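The Second Hand

42 shares · 6 comments

So I'd glued my sleeve to the gripper again, and that was the moment Bence chose to tell me he was leaving Radudton.

"After the demo," he said, as if that made it better. He was sorting screws into a muffin tin and didn't look up. "I've got a job. It's got a pension and everything."

I said that was brilliant. Then I said could he pass the scissors, please, because I was attached to the left hand and I wanted to be properly upset with both of my own.

You have to understand that the hands were our thing. We'd started them on my kitchen table, a pair of clumsy grippers you squeeze like salad tongs, so that you could pick things up and the robot could learn from the way you'd done it. The robot was called Han. Han was mostly a box of motors with good intentions and lived under a tea towel at Viler, which is what everyone calls the shared workshop even though the sign came down years ago. My kitchen got too small when the second hand was printed. Well, my kitchen got too small when I dropped a motor in the soup, but we moved the week after.

The first hand was mine and the second was Bence's. Mine was ugly and it worked. His was lovely and it pinched. We spent the whole of November arguing about the springs. He wanted soft ones from the Silteo catalogue, part 2194, and I wanted the stiff ones out of a broken umbrella stand, and for a while we had one of each, so that anything you carried with both hands travelled slightly to the left. I once walked a bowl of pears straight into a door frame that way.

"It's character," Bence said.

"It's pears," I said. I was on my knees at the time.

Anyway, he told me about the job and I cut myself out of my cardigan and went home, and I didn't go back to Viler for six days. I had a cold (I didn't have a cold). I cleaned the oven. I found a bag of his cable ties in my cutlery drawer, up to 100 of the things it said on the packet, and I sat there opening and closing the bag like a person in a film.

What got me back in was a message from him with no words in it, only a photo of a spring. A stiff one. He'd taken his lovely hand apart and put one of my umbrella springs in it.

I cycled over in my slippers.

"Siwan Hopkin," he said, when I came through the door. He only uses the whole name when he's nervous. "Try that."

So I put my hand in his hand, if you see what I mean, and squeezed, and it closed like a good cupboard. No pinch. I picked up a teaspoon. I picked up a screw. I picked up the muffin tin and all the screws went everywhere, and we spent the next half hour crawling about under the bench, and somewhere near the skirting board I managed to say that I'd miss him. He said, "There's one behind the radiator," and his voice had gone funny, so I think he'd heard.

The demo itself was a muddle. It was in a great big place with the biggest ceiling lights I've ever stood under, and people wandered about with bags on their backs asking where to plug things in. I forgot my speech. Bence Szűcs, who had begged me not to make him talk, talked for ages. Somebody's little girl wanted to know whether Han had a mum and he told her, very seriously, that Han had two people who argued about springs.

I kept the photos. I've got them stuck inside the cupboard where the mugs are.
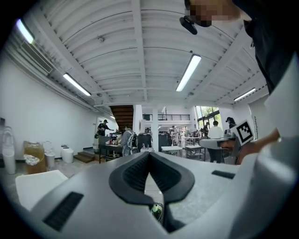
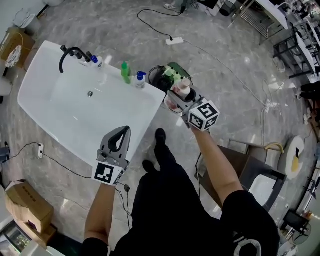 The marker card held up in the first, and the sink with the little pink-and-white bottle in the second.

He rang last night from the new flat. The job's fine, the canteen's bad, he's already been told off for bringing in his own screwdriver. I told him I was making a third hand and he went quiet, and then he asked what springs I was using.

I said I hadn't decided. I said the drawing was on the table in front of me — and it was, with tea on it — and that if he had opinions he'd better get the train.

"I'm free at the weekend," he said.

I've moved the soup off the hob to be on the safe side.

6 comments · Share this story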